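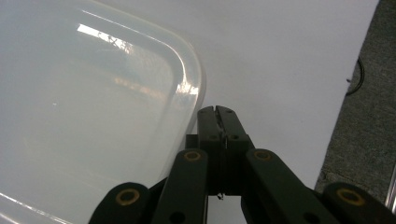

Rounded corner of a frosted plastic container.

How to tidy up your shop's follower list

Kallham has 84 followers, and I'm related to 9 of them. If your small business page is in a similar state, set aside an evening and a biscuit.

Step 1. Open your follower list and remove the obvious bots. Anyone offering you crypto and romance in one message can go.

Step 2. Rewrite your bio in two lines. Say what you sell and where. "Dreamer" is not a product.

Step 3. Pin one useful post — opening hours will do.

Step 4. Reply to three real customers a day, by name. Mariama Korletey at Rovier does hers at 8am, before the complaints wake up.

Check your numbers again in April. They may well be smaller. Leave them alone and carry on with step 4.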